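Hikura Magnesium Balm, Unscented

Hikura Magnesium Balm is a thick rub-on balm for tired legs, stiff shoulders and feet that have been in work boots all day. It has no fragrance and no menthol, so it doesn't tingle or cool the skin.

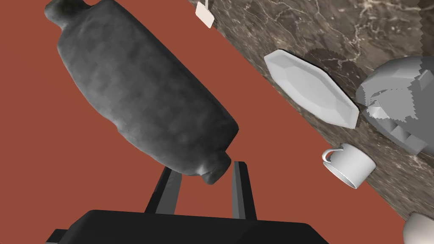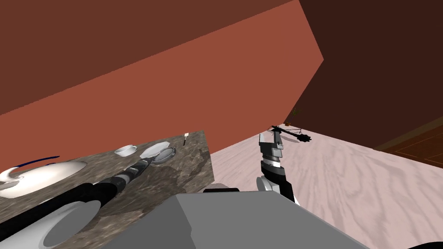
The base is shea butter and sunflower oil with magnesium chloride worked in. It goes on white and rubs in clear after a minute or so. Some people notice a slight itch the first few times they use magnesium on the skin, mostly on freshly shaved legs. Wash it off if it bothers you and try a smaller amount the next day.

The balm is made in Lutport in small batches. The texture can change a little from one batch to the next, and you may find a few grains in it if it has been stored somewhere cold. Warm it between your palms and they will melt.

How to use
Scoop out a piece the size of a pea for each calf or shoulder. Rub in until the skin no longer feels greasy. Most of our customers use it in the evening. Let it soak in before you put on light-colored clothes or get into bed. Use it up to twice a day.

Do not use on broken skin, on rashes, or near the eyes. If you are pregnant, have kidney disease or take prescription medicine, ask your doctor or pharmacist first. Keep away from children and pets. This product is not meant to diagnose, treat, cure or prevent any disease.

Ingredients
Shea butter, sunflower seed oil, water, magnesium chloride, beeswax, vitamin E. Contains no nut oils other than shea.

Strength
1,000 mg magnesium chloride per jar

Storage
Keep the lid on and store below normal room heat in summer. Use within 7 months of opening. A car glove box is too hot for it, and the oil will separate.

Price
$29 per jar. Refills are not available at this time.

Also in this range
Hikura Magnesium Balm, Lavender
Hikura Foot Soak Flakes
Rissanen Dry Body Brush
Ellen Heat Wrap, neck and shoulder

Shipping
Orders placed before noon leave Lutport the same working day. In July and August we ship balms with a cold pack at no extra charge. Unopened jars can be returned within 29 days for a refund. Opened jars can't be returned unless they arrived damaged.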